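[grippers-budget] Re: what do we put down for the second pair of hand tools?
From: Celina Pawlak
To: grippers-budget list
Date: 3 August 2019

Hello all,

Sorry for writing on a weekend, but the house is quiet and I have a pot of tea, so you are getting the long version. Dougal asked three good questions on Thursday and I would like to answer them properly before Bogumił closes the sheet.

Dougal Yule wrote:
> Celina, I have the Lasell quote open and I'm a bit lost.
> It comes to 3522 for the set, which is more than I had
> penciled in back in March. Do we need the whole set, or
> only the fingers? Are the ribbed pads a one-time purchase
> or something we'll be buying forever? And can the Unham
> office make do with the table they have, or is there
> furniture hiding in this budget too? I'd rather ask
> now than find out in the fall.
> Dougal

Thank you for asking, Dougal, and please never feel bad about being lost in a Lasell quote. I have been reading them for years and I still print them out and go at them with a ruler.

1. The whole set, or only the fingers?

The whole set, please. I know the fingers look like the only thing on the quote that does any work, and they are white plastic with screw holes in them, so it is very tempting to say we could have a few made locally by Głowacki and save the difference. Bartosz and I went back and forth on this over two lunches. What sold me in the end is that the set comes with the camera mount already lined up with the fingers, and lining that up ourselves is a slow, cranky job that eats up an afternoon every time. The open gap between the two fingers has to sit where the camera can see it, with the table beyond.
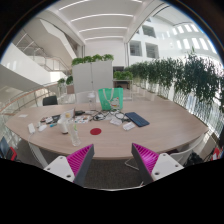 2. Pads: once, or forever?

Forever, I'm afraid, though not at a frightening price. The magenta ribbed ones are what touches the bottle, one pad on each side, and I count them as supplies, same as tape and printer paper. A packet of 6 is 87 on the same quote. I would put down 4 packets for the year and move them out of the equipment line altogether, so that they stop making the equipment look dearer than it is. Bogumił, I think that goes under your running costs, but you know the sheet far better than I do.

Zbigniew wondered whether plain gray rubber would do just as well for less money. It may! I would love to try it, and if somebody finds a sheet of it I will gladly cut it up. But I would not plan the year on it until we have given it a fair go with clear plastic bottles, which are most of what we pick up, and with the mugs.

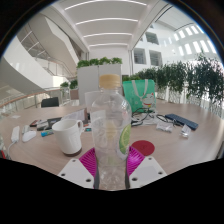 3. Is there furniture hiding in here?

No, and this is the part that makes me happy. I had a line in the March draft for a proper bench, with a fixed backdrop and lamps, and I have taken it out. We do perfectly well on a big light wood table with ordinary things left on it, and I would much sooner have the mess than a bare bench. A keyboard, a pair of glasses, somebody's tote bag — that is what the tool will meet in any office, and it costs us nothing. If Unham has a decent table and a bit of daylight, they have what they need.

What they may have to buy is a second charger and a sturdy case for carrying the set between floors. Zbigniew, could you ask them? You have the better contacts over there, and they answer you faster than they answer me.

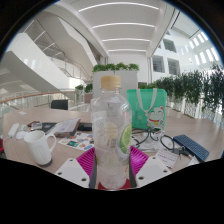 Bottle held low between the pads, with the table behind.

So, to put it in the order of Bogumił's sheet: one Lasell set under equipment, the pads under running costs, bench deleted, charger and case left as a question mark until Unham replies. The Butislow money stays where it is. I know some of you were eyeing it, me included, but it was set aside for repairs and I would like it to be there when a screw hole cracks.

Bartosz, you had a note somewhere about delivery times and I cannot find it for the life of me. Would you send it again, to the list this time? And Dougal, if any of this is still muddy, call me. I am at my desk most mornings and always glad of the company.

Warmly,
Celina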